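The fault nobody logged

A robot in a rented test kitchen closed its gripper on a clay flowerpot last January and kept closing it until the pot broke. No one was hurt. A piece of the pot ended up under a radiator on the other side of the room. The company that built the arm, Foma, called it a "grasp quality event" and shipped a patch.

I have read the report. It runs to 41 pages, and I would like to know how a document that long can spend two paragraphs on the cause. The two paragraphs say that the policy running the arm had learned from 500 demonstrations of plant care and that broken or slipping pots were "underrepresented" in them. Then come charts. Then there is a section on how the patched version does better on the company's own test, which is the sort of test I would also like to be graded on.

My complaint is with that word, underrepresented. It makes the problem sound like a shortage, as if a truck had failed to arrive. The slips were there. I know they were there because I spent part of a winter doing this kind of work for a contractor called Lendska, and I slipped all the time. Everybody did. You hold a pair of grippers, you move things around on a table, and every few minutes something tips or slides out of the jaws or lands harder than it should. You say a word you would not want recorded and press the button that throws out the take.

That button is the fault. It did what it was built to do, and I pressed it without a thought, and so did the people on the shift after mine. We were paid by the accepted take. A take with a dropped object was not accepted. So the machine got a long, clean education in a world where things stay where you put them, and then somebody sold it to work in this one.

I asked once whether the bad takes were kept anywhere. I was told they were "available in principle." I have since learned that this phrase covers a great deal of ground, including a hard drive that had been wiped and used for something else.

Now, the defense. People who work on these systems will tell you that bad demonstrations teach bad habits. Feed the thing a lot of fumbling and it learns to fumble. I believe them, as far as that goes. But there is a difference between teaching a machine to drop a pot and teaching it what a pot feels like on the way out of its grip, and what a sensible person does next, which is usually to let go a little, set it down and try again. Foma's arm did the opposite. It felt the pot move and squeezed. By the report's own timeline the force climbed for 23 readings in a row before the pot gave, and no part of the system treated that as strange.

A cheap limit would have caught it. Frade, who make the gripper motor, recommend a limit in their setup sheet, and the report admits that it was switched off during tuning and left that way. This is on page 38, in an appendix. I have worked in enough places to know what it means when the most useful sentence in a report is in an appendix.

And the patch? More demonstrations. Gentler ones, collected by careful people on good days.

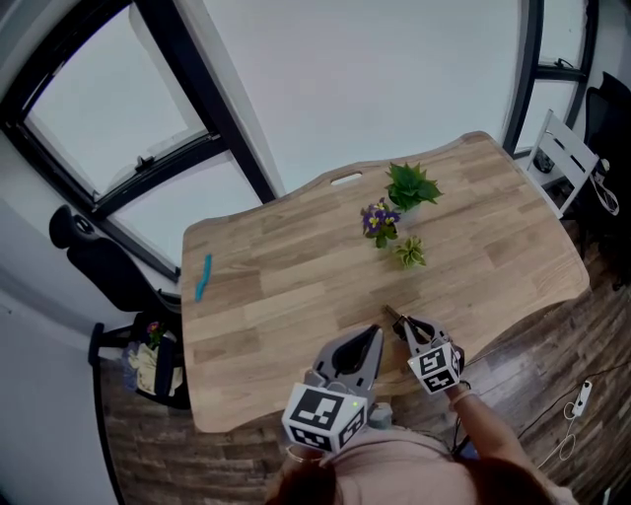 I don't doubt the skill of the people doing it. Handling a small plant with a pair of plastic jaws is harder than it sounds, and the ones who are good at it are very good. What I doubt is that their skill transfers to the moment when skill runs out. You can watch a great driver for a year and learn nothing about skidding.

Zorkeo, a smaller outfit that rents arms to garden centers, does one thing I wish the others would copy. Its operators can't throw out a take. They can mark it, and the mark has a box next to it where you type what happened. I have seen a page of those notes. They are dull and misspelled, and I learned more from them than from anything Foma has published. "Leaf caught in hinge." "Pot was wet underneath." "I grabbed too low, my fault." Whether the company reads them is another matter, and I have no evidence that it does.

I am told the patched arm has gone back to work with no further events. I would find that more comforting if I knew who decides what counts as an event. A cracked saucer? A snapped stem? A pot squeezed hard enough to leave a mark, and then put down in the right place, on time, scored as a success?

The force limit, as far as I can tell from the revised setup notes, is still listed as optional.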